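Sorting robot takes shape in the Bimley shed

If you've walked past the Bimley shared workshop lately and heard cheering, that was probably us. Tharushi Nanayakkara and I have spent 10 weeks of evenings building a sorting robot we call Elar, and in May it finally started behaving itself (mostly!). The job is simple enough – fruit in one basket, office supplies in the other – but getting the fingers to close at the right moment took us 57 tries and a fair bit of tea. We've spent around $300 so far, nearly all of it on motors, and I still owe Tharushi for the last lot. The labels are my handwriting, so go easy. Packing tape is my favourite thing to practise with, and bananas are hers.

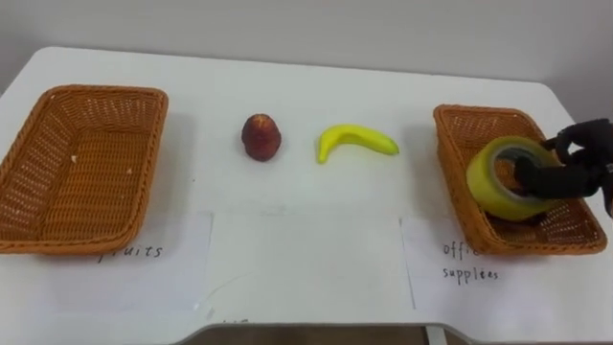
Come and have a go

We're at the big bench from 7 pm most evenings, and there's room for 14 people if you don't mind standing. Bring something small to sort.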